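Let the Simulated Cup Fall Over

I have been helping with the after-school robotics club for long enough to have opinions, and my husband has heard all of them, so now it's your turn.

We meet on Tuesday afternoons in the old art room at Lururia, which still has paint in the sinks and the best windows in the building. There were 39 kids signed up this fall, and for years what we did with them was the thing everybody does, which is build little rolling machines out of a kit and take them to the spring meet. I love the spring meet! I have eaten more concession stand nachos at the spring meet than a grown woman should admit to. But this year about half the club asked to do something else. They wanted to work on hands. They'd gotten hold of a simulation program called Werov, which lets you put an arm and a hand and a table on a screen and try to get the hand to do something useful, and they wanted to spend the whole semester getting it to set a cup upright.

One cup. A whole semester. You can imagine how that went over with some of the parents, and I'll be fair to them, because I had the same worry myself. The kits are something you can hold. You can drop one on your foot. A child comes home with grease on her sleeves and a wheel in her backpack and you know what she did that afternoon. A child who comes home and says she moved a pretend thumb a little to the left is a harder sell over dinner.

The other complaint I hear is that simulation is too forgiving. Nothing breaks, nothing runs out of battery, and you can hit reset and have your cup back. One father, who is a machinist and knows a great deal more than I do about real metal, told me in the parking lot that kids who never strip a screw never learn to respect one. I've thought about that a lot, mostly while driving, and I think he's right about screws.

I don't think he's right about the resets, though. Our Vekura kits cost more than 400 dollars apiece once you've added the sensors, and we own 2 of them. Do the math on how many kids get to touch one on a given afternoon, and then think about which kids those are. They're the ones who are already sure of themselves. The quiet ones hold the screwdriver and hand it over when asked. I watched that happen for years and told myself it was teamwork.

With the simulation, everybody gets a turn at being wrong. One pair of seventh graders kept a notebook of their attempts (I insisted on paper, I'm old-fashioned), and by Thanksgiving break they were up to 54 entries, nearly all of them failures and every one with a guess written beside it about what to change. "Thumb too early." "Came in too steep." "Try wrist first???" I never once got a page like that out of the kit teams, who had maybe three tries before the bell and spent them being careful.

And I wish the skeptical parents could sit beside them for an afternoon, because it's such a funny, absorbing thing to watch. You and I pick up a cup without a thought in our heads. These kids now know that a cup lying on its side is a very different problem from one standing up, and that fingers held out flat are no help to a thumb that's doing all the pushing, and that a round thing would love to roll away from you if you poke it wrong.
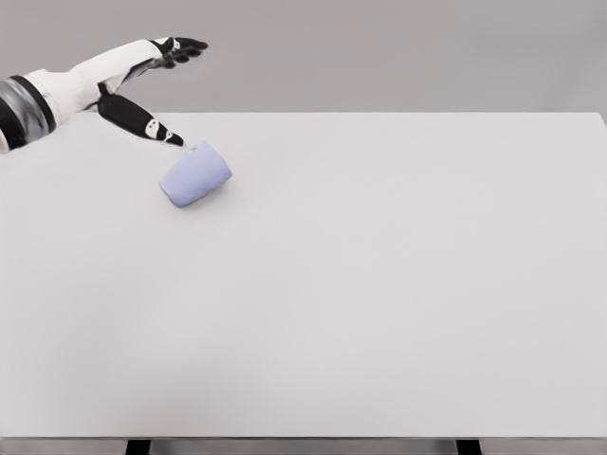
What I'd Ask For

I'm not asking anybody to throw out the kits. The spring meet should go on, nachos and all, and the machinist father has already been roped into running a screw-and-bolt afternoon for us, which I expect will be very loud.

What I'd like is for the simulation group to count as a real part of the club. Right now they don't get a table at the open house and they aren't in the line for club T-shirts, and the sign-up sheet still says "Robot Building" across the top. The Phillips building next door has a computer room that sits dark after three, and I have asked for it twice. I'll be asking again in January, and if you have a child in the club I'd be so grateful if you'd ask too.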